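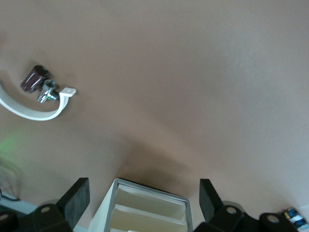
覃维朗

**图1** 浅米色表面与白色弧形塑料支架，支架末端的扁平片上有一小圆孔。

## 3.2 配建停车与“站点效应”：对既有论证的检验

轨道站点周边的集合住宅应当少建停车位，这一主张在规划文件里已经很少有人质疑。它的论证通常分两步：先说站点附近的住户拥车率较低，再说拥车率低源于站点。第一步大体可以接受，第二步的证据则薄弱得多。本节以四个项目为对象，逐项考察开发方和地方规划部门援引的依据，并说明为什么我们认为其中多数依据不足以支撑所推导的配建标准。

四个项目分别为Plonditz、Pendo、Oral和Istora，合计1,626套住宅，均在站点步行范围内，均采用下部停车、上部居住的做法。Plonditz与Pendo为地上车库外包住宅；Oral的车库一半埋入地下；Istora则将车库单独设于地块北侧，以连廊与住宅相接。四者的户型构成差别不小，Oral以一居室为主，Istora含有相当比例的三居室，而在开发方提交的停车论证报告中，两者套用了同一个折减系数。报告没有解释这一系数的来源，只注明“参照同类项目”。我们追索其引文，发现所谓同类项目的报告又引用了更早的一份咨询文件，后者的样本既未列出户型，也未说明调查是在入住率达到何种水平时进行的。

入住率的问题值得单独讨论。新建租赁住宅从交付到稳定出租往往要经历一段较长的爬坡期，如果在此期间清点夜间停车，得到的空位数必然偏高。Pendo的报告即属此类。该报告称夜间高峰时仍有大量车位闲置，并据此建议后续地块进一步下调配建标准。但报告附录中的出租进度表显示，调查当晚尚有一整栋未开始招租。以总车位数为分母、以部分入住的住户为分子，算出的“利用率”很难有什么解释力。我们曾要求开发方提供按已出租套数折算的结果，对方答复称原始记录未保留。

第二个问题在于收费。四个项目中有三个将车位与住房分开计租，住户需另行付费方可入库。在这种安排下，车库内的空位同时反映了住户不拥车和住户把车停到街上两种情形，单凭库内清点无法区分。Plonditz周边的支路夜间允许免费停放，开发方的报告却只在用地红线以内计数。我们于九月在红线外的支路上补做了夜间观察，至多313辆车停放在距项目出入口可步行到达的路段。这一数字当然不能全部归于Plonditz的住户，附近的旧有住宅同样没有充足的自用车位，我们也没有条件核对车辆登记地址。它至少说明，把路内停车一概排除在外是一种会系统性低估需求的做法，且误差的方向恰好对开发方有利。

第三个问题是自选择。愿意租住站点旁小户型的人，很可能原本就不打算开车。已有文献对此讨论甚多，但在项目层面的论证报告里几乎不见踪影。Istora的报告引用了一项住户问卷，称多数受访者“因临近站点而减少了驾车”。问卷的措辞是“您入住后是否更常使用公共交通”，没有询问入住前的居住地和出行方式，也没有设置未入住者作对照。受访者中有多少人搬来之前就在使用同一条线路，问卷无从得知。把“更常使用”读成“因站点而放弃拥车”，中间隔着好几步推断，报告一步也没有交代。

需要说明，质疑上述论证并不等于主张多建车位。每增加一层停车，结构与消防的代价都要摊入租金，地上车库还会占去临街的低层面宽，使首层界面变得封闭。就我们看到的图纸而言，Plonditz为遮蔽车库而外包的那一圈住宅进深偏浅，部分户型只能单面采光，这也是停车配建的代价，只是很少被记到停车的账上。如果支持减配的一方愿意从造价和城市界面的角度立论，他们的理由要扎实得多。我们不解的是，为何这类理由在审批材料中往往只占几行，而站不太稳的“站点效应”却占去主要篇幅。

一种可能的解释是审批程序本身的偏好。按现行做法，申请折减须证明“需求低于标准值”，造价过高或界面不佳都不构成可受理的理由，于是申请人只能提供需求方面的材料，无论材料质量如何。规划部门对此大概也并非全无察觉：Oral的审查意见中有两处要求补充数据，补充件提交后却仅重复了原有表格，随后获准通过。我们没有查到任何一份文件说明审查方为何接受该补充件。

据此，后文的估计不采用四份报告中的折减系数，改以已出租套数为基数，并将路内停放作为单独变量列入。由于Pendo的原始记录缺失，该项目仅用于户型构成的比较，不进入需求估计。这样处理会缩小样本，估计区间也随之变宽，读者在引用第4节的结果时应当留意。至于Istora的问卷，我们保留了其中关于家庭规模的题项，出行方式的题项全部弃用。

还有一处我们尚无法解决。Istora的车库与住宅分离，住户从车位走到家门的距离与走到站台的距离相差无几，按理说这种布局最有可能抑制用车，但其夜间停放水平在可用数据的三个项目中并不是最低的。户型偏大或许能解释一部分，也可能布局的影响本来就被高估了。现有数据不支持在两者之间作出选择。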